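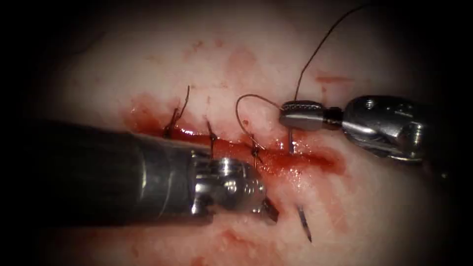

Ticket 677: right needle driver drops grip during autonomous suturing run
Project: student surgical robotics, suture automation
Opened by: Zsófia Fekete
Opened: July 2025
Status: open, workaround in place
Priority: high (blocks the final demo)

Summary
Gripper effort on the right arm falls to zero partway through a throw. The controller reports no fault and the trajectory keeps running, so the jaw follows the planned arc with nothing commanded to hold the needle. Left arm is not affected.

Setup
Both arms on the Zoson controller, firmware unchanged from last semester. Planner is our Collden branch. Interrupted stitches, placed left to right, right arm driving, left arm below the incision. Log rate 30 Hz on both arms.

Steps to reproduce
1. Home both arms and load the default wound plan.
2. Run stitches one through three. These complete and tie normally.
3. Start stitch four.
4. Watch right jaw effort once the needle tip is out through the lower side.

Expected: effort holds at setpoint until the handoff to the left jaws.
Observed: effort drops to zero before handoff in 9 runs. Remaining runs in the batch were clean.

Log
[right] jaw_effort setpoint ok
[right] segment 4 exit reached
[right] jaw_effort timeout 2000 ms, cleared
[left] waiting for handoff

Comment 1, Zsófia Fekete
Swapped the right instrument for the spare. Same result. Recalibrated the jaw zero. Same result. Not mechanical as far as I can tell.

Comment 2, Zsófia Fekete
The effort command has a watchdog of 2000 ms. Segment 4 is slower than the others after the speed limit change in the Szilágyi planner module, and the command is only sent at the start of each segment. On a slow throw the watchdog expires first.

Workaround
Republish the effort command every cycle while a segment is active. Tested on the bench pad only. No drops so far.

To do
- Move the republish into the driver node.
- Raise a fault on timeout and stop the arm.
- Rerun the full batch on the Zoltus workstation before merging.

Do not raise the watchdog limit to get around this.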